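From: Bethel Ambaye
To: barnville-automation
Subject: Re: Notes from the Pedau open day

On Wednesday, Tekle Lemma wrote:

> I missed the afternoon session at Pedau. Did they run the
> kitchen cell live, or only show recordings? Also, does anyone
> know whether the cloth handling is scripted?

Tekle,

They ran it live, starting at 2:30. Teodor Brzozowska drove the first part by hand to show the reach around the sink, then handed over to the Zostura controller. Visitors stood behind a line and could watch the wrist camera on a monitor.

On your second question: the approach to the sink is scripted, the grasp isn't. Sumeya Endale said the grasp model was trained on 309 recorded sessions, 44 of them with terry cloth. She would not give a success rate. Her reason was that the pad lighting had been changed in April and the older figures no longer apply.

Two points from the discussion afterward:

1. Glossy plastic near the cloth is still a problem for depth. They now use color from the wrist view for the last part of the approach.

2. Control runs over the same network as the video. I asked about latency and was told 13 ms on the bench, with no figure for the hall.

Abrehet Degefa has the slides and will put them on the Bogale server. The sign-up sheet for the next visit has 24 places, so reply to her directly if you want one. Below is the wrist view with the towel in the gripper, over the sink.

Bethel

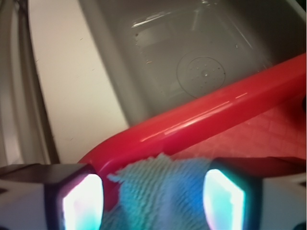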